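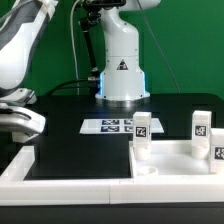 Rimantas asked me whether a robot ever gets fed up with doing the same job over and over, and whether the people who used to do that job miss it. He said his gran packed boxes for years and her wrists still grumble when it rains. What a good pair of questions!

Let's take the robot first. It doesn't get fed up, because it can't feel anything at all. At Kuusk, a workshop where parts for fans are sorted, an arm can move up to 297 pieces in a morning, and the last one is no more boring to it than the first. People are different (you'll know this if you have ever had to write out your spellings 100 times). Our hands get tired, our minds wander off to lunch, and that is when things get dropped. 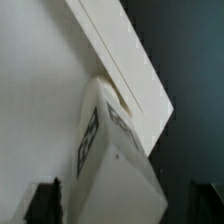
So what happens to the people? Well, their days change, and quite a lot. Somebody has to teach the arm where to go, and somebody has to stop it when a piece is the wrong way round. Those black and white square patterns you may spot on things near robots are a bit like name badges. A camera can look at one and a computer can work out which thing it is and which way it is facing, which saves a great deal of muddle.
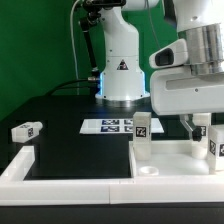

Learning all this takes time, and some grown-ups find it rather worrying at first. A few liked the old job and the chatting that went with it, and it's fair to be sad about that. Good workplaces talk it over early, give everyone proper lessons and let people say when something isn't working. If somebody in your family works with robots, do ask them which part of the day they like best now, and which part they would still rather do by hand.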